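Re: [sim-manip] Gripper closes early after reset, left arm only
15 Feb 2025

On the original report, the poster wrote:

> We run the Junura two-arm model in the Polldale room set, with
> Astar as the planner. Since the last update the left gripper
> sometimes closes before the arm reaches its target. It then pushes
> the object along the cabinet top and the episode is marked failed.
> The right arm is fine. Is anyone else getting this, or is it our
> config? We have not changed the controller gains.

We get it too, with stock config. I ran 700 episodes overnight on one machine and 36 of them ended this way. All 36 were on the left arm.

I think it is a timing fault between the planner and the gripper controller. After a reset, the left gripper keeps the last close command from the previous episode. It is supposed to be cleared before the first plan goes out. If the planner returns quickly, the arm starts to move with the old command still in the queue, and the fingers close as soon as the controller wakes up. The right arm is reset first, so its queue has time to clear.

Two things made this hard to find. The log prints the command as new, with a new time stamp, even when it is the old one. And the wrist views look normal until the moment it fires, so checking the start of an episode tells you very little. I went through the renders with the command log open next to them. 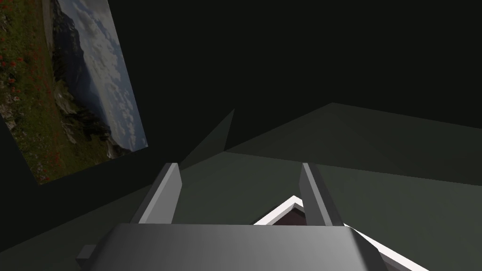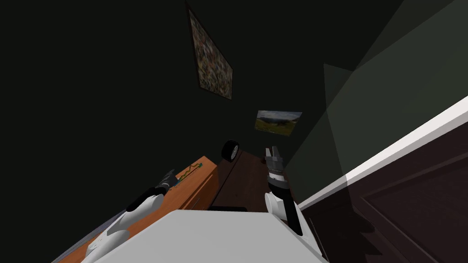 Renders from the Polldale room. First: wrist view, gripper open. Second: body view, left gripper near the green object on the cabinet.

What I have tried so far:

Waiting 5 steps after reset before planning. No failures in a repeat of the same run, but it slows everything down and I don't trust a fixed wait.

Sending an explicit open to both grippers after reset. This helps but does not cure it. I still had 2 failures.

Going back to the May build of the Rampersad controller. No failures at all, which is why I suspect the queue change that came after it.

If you are using the same controller on real hardware, please stop and check your version before the next run. In simulation this costs an episode. On a real arm the gripper could close while somebody is placing an object, and the software stop does not clear the queue either. Use the hardware stop and cut power to the gripper before reaching in.

Could the original poster say which controller build they have, and whether they reset the right arm first? If your order is the other way around and the left arm still fails, then my explanation is wrong and I will look elsewhere.

I will file a bug with the logs attached once I have a shorter case that reproduces it.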